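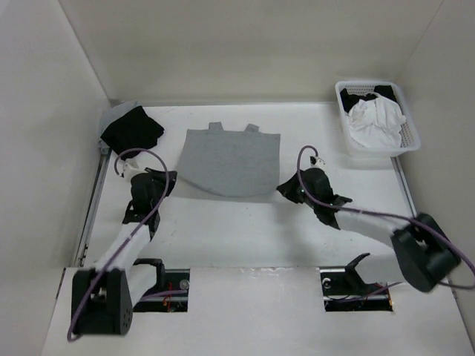 Product review: Hestness laundry basket, white, perforated

The household goods section at Amden was asked to assess the Hestness basket for use in shared laundry rooms. The review was carried out in January by Femi Bassey, with notes on handling supplied by Ngozi Ogundipe. The basket was bought at the ordinary retail price.

The basket is made of white plastic with perforated sides. It holds a modest mixed load of shirts, vests and cloths without needing to be pressed down. Users who wash bed linen should consider the larger Zetedik model. The rim is smooth and did not catch on knitted items. Small socks occasionally worked a toe through the holes, a minor fault but a recurring one.

Cleaning is simple. The interior was wiped with warm water and washing-up liquid, and no staining remained after two weeks of use. Lint does gather in the lower rows of holes and has to be brushed out.

Sorting and folding were considered alongside storage. Garments were laid out singly on a flat white surface – a pale top shows creases and loose threads less readily than a dark one, but it makes grey and black items easy to tell apart.

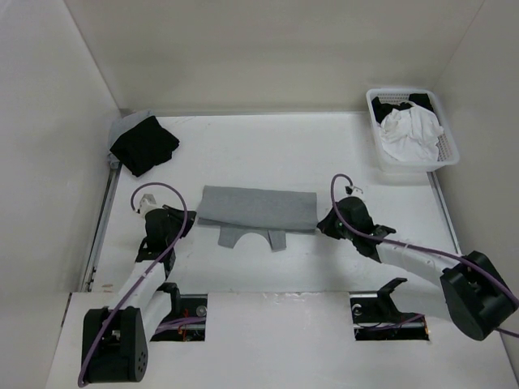

Grey garment on the white worktop, at the folding stage.

Ms Ogundipe found that garments with straps should be smoothed from the middle towards the sides before the first fold. The basket is best kept at the back of the worktop, where it leaves the front clear.

The Akinola basket, reviewed previously, has firmer handles and remains the better choice where loads are carried up stairs. For use on one floor, the Hestness is recommended.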